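Home | Kitchen | Laundry | Workshop | Garden | Ask Liv

Filed under: Pantry & Dry Goods

Keeping dry food dry (and findable)

Quick one this week, kitchen is half packed up for painting. Most of these are old habits, a couple came in from readers after the March page.

Flour first. New bag goes in the freezer for three days, then into a tub with a tight lid. Kills off anything that hitched a ride. Let it come back to room temp before you open it or you get damp clumps.

Brown sugar gone hard – slice of bread in the jar overnight. Take the bread out in the morning. Don't forget it, I have, not nice.

Rice and lentils. Wide jars, not tall ones. You want to get a cup measure in. Cut the cooking instructions off the bag and tape them on the back.

Spices away from the stove. Steam gets in everytime you shake them over a pan. Shake into your hand instead.

Cereal

Leave it in the box if you go through it fast. Fold the inner bag down tight, clip it, close the flaps. Boxes upright, fronts facing out, a bit of space between so you can grab one without knocking the next. Rice Krispies, Apple Jacks, Froot Loops all stand fine on one shelf like that. Gone soft? Spread on a baking sheet, low oven, five minutes, cool completly before it goes back in.

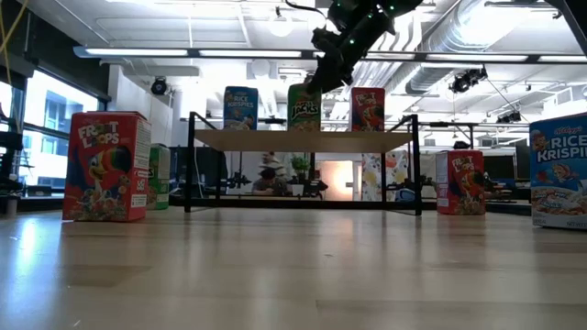
Shelf liners

Skip the sticky kind. Plain paper, cut to size, changed when it looks grubby. My pantry shelves are 80 cm wide and one roll does the lot with some left over for drawers.

Jars that won't open

Rubber glove, dry hands. Still stuck – hot tap on the lid only, then try again.

Labels

Masking tape and a marker. Write the date you opened it, never mind the best-before. Peels off clean if you don't leave it for years. I bought the fancy Stiline ones once and they fell off in the steam.

Crumbs in the corners

Old pastry brush, dry. Then a barely damp cloth. Then leave the door open for an hour before anything goes back.

More next time on onions and potatoes, and why mine live in separate rooms.

– Liv Brekke

Questions? Use the contact form | © Liv Brekke | Back to top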